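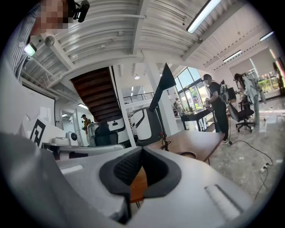
Paraskevi Nikolaidis objects that a tolerance printed on a drawing is a promise, and that relaxing it after the parts are made is breaking the promise. Her comment on my April column was short and fair, and I still disagree with it.

A tolerance is a statement of what the part needs in order to work. On most drawings I am sent to review, it is a statement of what the title block said when the file was opened. The default is copied forward from job to job, and a cover plate ends up with the same limits as a bearing seat. The workshop then has to hold both, inspect both and charge for both.

The Skumdale housing had 178 dimensions. I went through them with the designer and asked of each one what would go wrong if it were doubled. For 86 of them the answer was nothing. Only 8 controlled a fit. The rest sat somewhere in between and could have been covered by a general note and a profile callout. The first batch was 900 parts, and the inspection report ran longer than the assembly manual.

Nikolaidis would say that the time to ask was before release, and there she is right. Bhatt and Sostader both put a review stage ahead of release for this purpose. In my experience that stage checks whether the limits are present and legible. It rarely checks whether they are justified, as the reviewer has no assembly in front of him and no record of the reasoning.

My proposal is modest. Any limit tighter than the general note should carry a reference to the mating feature that requires it. Cakutex already does this in a spare column of the dimension table – it takes a few words per entry. Where the column is blank, the general note applies and the inspector moves on to the next feature.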